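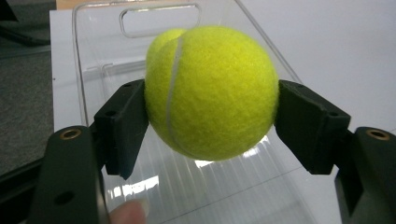

Tennis ball, felt and seam.

Repressurizing practice balls: does it work, and what pressure?

Posted by baseline_ledger, February 23, 2024

I play twice a week on an outdoor hard court in Pleltutville, elevation 776 m. I buy pressurized balls (Setiawan, the ordinary grade) by the case. The felt holds up much longer than the bounce does. By the fourth session after opening a can, the balls feel dull off the racket and come up noticeably lower, but the nap is still fine.

I have looked at two types of product. One is a screw-top tube that squeezes air into a fixed volume as you tighten the lid. The other is a canister with a bicycle valve in the lid, filled with a floor pump. The one I can get locally is the Urari, which is the second type and has no gauge of its own.

What I want to know:

Does storing a used ball under pressure only stop further loss, or does it put air back in?
What pressure should the canister be at, and for how long?
Is there any point in doing it with balls that have been open since October?

I am not interested in switching to pressureless balls. I tried them and my elbow did not agree with them.

Ute Seidel

Both, depending on the pressure. The rubber core is slightly permeable. Gas moves through the wall from the side where its pressure is higher to the side where it is lower. A new ball is filled above atmospheric pressure and sold in a can at a similar pressure, so inside the sealed can there is little difference across the wall and very little flow. Once the can is open there is a difference, and the ball loses gas until the inside matches the outside.

If you put a used ball in a vessel held at the pressure it had when new, flow runs inward until the two sides match again. The rate falls as they get closer, so the last part of the recovery is the slowest. If you hold the vessel somewhat higher than the original pressure, recovery is faster, but the ball will overshoot if you forget it.

On your second item, the usual starting point is 14 psi gauge to maintain and a bit over 20 to restore. Read the maximum printed on the canister and stay under it. Do not use a vessel that was not made to hold pressure. Glass jars and thin food containers are out.

Time depends on the ball. Thickness of the wall, rubber compound and temperature all matter, and temperature matters more than people expect. A canister in an unheated garage in winter will be slow, and the gauge reading will drop when it gets cold even if nothing has leaked. Keep it indoors. Expect days for a ball that has lost a little and weeks for one that has lost most of its pressure.

Your elevation has a small effect. Ambient pressure is lower than at sea level, so the difference across the wall of an opened ball is slightly larger. Gauge pressure is measured against ambient, so if you set the canister by gauge you do not need a correction for the bounce you are used to.

Some details on procedure:

Brush grit off the felt before loading. Grit on the thread and the O-ring is the most common cause of a slow leak.
Put a thin film of silicone grease on the O-ring. Avoid petroleum jelly, which can swell some types of rubber.
Pump, wait an hour, and read again. A drop right away is normal because you lose a little air each time you take the pump head off. A steady drop after that is a leak.
To find the leak, put the closed canister under water and look for bubbles at the lid and at the valve.
Release the pressure completely before unscrewing the lid. Press the valve core and wait until the hissing stops.

To find out how far gone a ball is, use a drop test. Drop it from a fixed height onto concrete next to a new ball from the same case, and compare the top of the first bounce against marks on a wall. Do it with both at room temperature. A cold ball bounces low whatever its pressure, and you will misjudge it. Squeezing by hand is not a good test. It will pick out a dead ball but will not separate a good one from a mediocre one.

As for October: try a few. The gas part is recoverable. What does not come back is the rubber, which softens with repeated impact, and the felt. A ball that was hit hard for many sessions may take full pressure and still play slow.

courtside_r

I have the Urari. Works fine, 5 months in. The lid is stiff. Mine lost pressure at the valve until I tightened the core with a valve tool, so check that first before you send it back.

I leave mine at 20 psi all the time and don't bother with two settings. They come out a little lively for the first few games and then settle.

pell_grip

Not worth it in my opinion. Count your time. I use new balls for matches and move the old ones to the serve basket, where bounce doesn't matter. If you do go ahead, the Himonari screw-top tube is easier to use than anything with a pump, but it only keeps fresh balls fresh. It did nothing that I could detect for flat ones.

Ute Seidel

That is consistent with how those tubes work. Whatever the lid gains by compression is limited by the starting volume, and as air goes into the balls the pressure in the tube falls with no way to top it up. A flat set takes up more air than the tube has to spare. With fresh balls there is not much to take up, so it holds.

baseline_ledger

Thanks. Ordered the Urari and a separate low-range gauge. I will start with 4 balls from the last case at 20 psi indoors, drop test weekly against a new one, and post the bounce heights in this thread. The October ones go in after that.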